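Workshop notebook, February
Dye room, Skindville building

Started 7:40. The aim for today was to repeat the walnut bath from last week, this time with the water from the rain tank and not from the tap. Oksana Tkachuk thinks the tap water is the reason why our brown goes to gray on the wool. I was not convinced, but it is cheap to try.

Weighed out 1000 g of scoured wool in 4 skeins. Two have alum, two have nothing. The walnut hulls were soaking since yesterday afternoon in the big pot, and the smell is strong already – the window must stay open. Jomar Lagman tied the skeins with cotton in figure of eight, much looser than I do it. I should learn this from him, my ties always leave a pale ring.

Bath was put on at 8:15. I took it up slowly, and I kept it under the boil the full time. Last week I was impatient and I believe this made part of the felting.

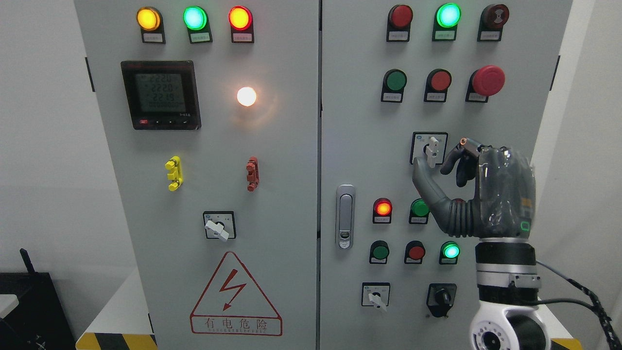 At 9:30 I lifted the first skein without alum. Color is a warm brown, a little red in it when you hold it near the window. The one with alum is more yellow and I like it less. Encarnación Miranda likes it more, so we will keep both for the sample book. She asks that we write the water on each label from now, because the old labels say only "walnut" and this helps very little.

Question for Benito Valcárcel: the recipe in the Skuler folder gives 2000 g of hulls for the same weight of wool. Is it dry hulls or fresh ones? I used dry, and the bath was still dark after the skeins came out. If the number is for fresh, then we waste a lot.
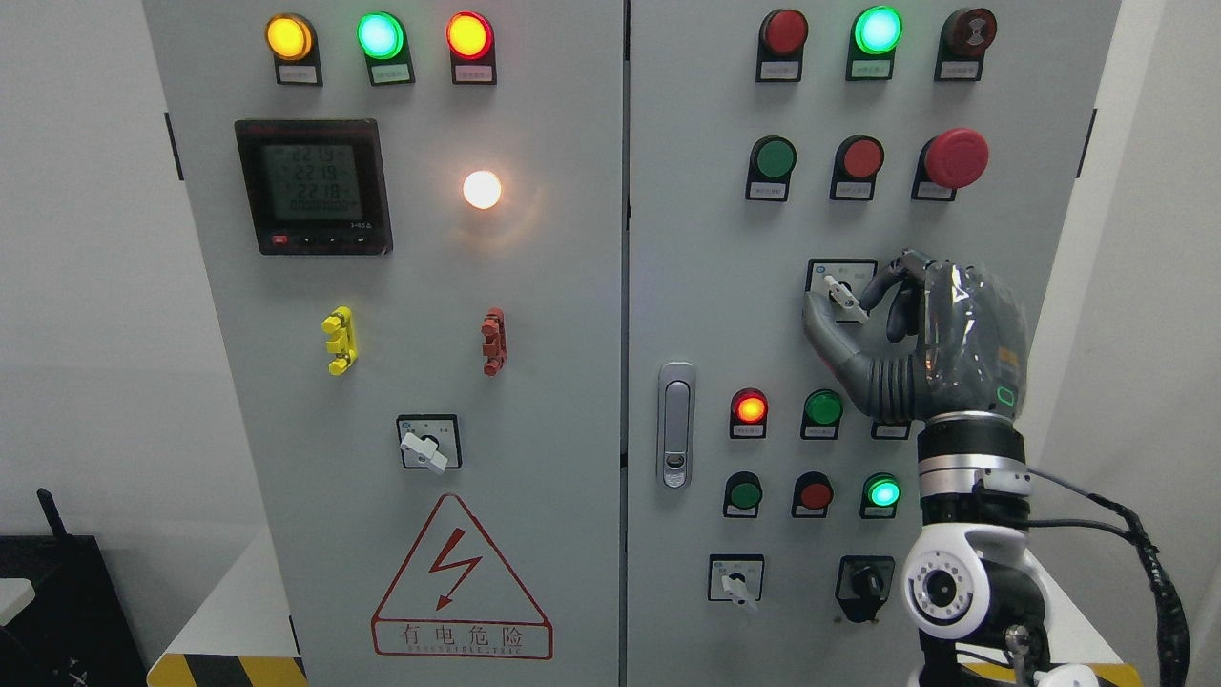

Used the rest of the bath for small cotton pieces, 28 of them, cut from the old sheet. Cotton takes it poorly without tannin, as expected, but the beige is even and Trinidad Moya wants it for the lining of the Pivgate cushions. I left them in the pot to cool and they can stay until tomorrow.

Rinsing: first water brown, third water almost clear. One skein with alum has a small felted part near the tie. Maybe I moved it too much with the stick.

To do:
– light test, half of each sample under card, in the south window
– order alum, the jar is nearly finished
– second run with tap water, same hulls, same pot, or we cannot compare
– ask Oksana for her pH strips, mine are too old

Stopped 13:10. Skeins hang on the rack at the back, please do not move them to the sun.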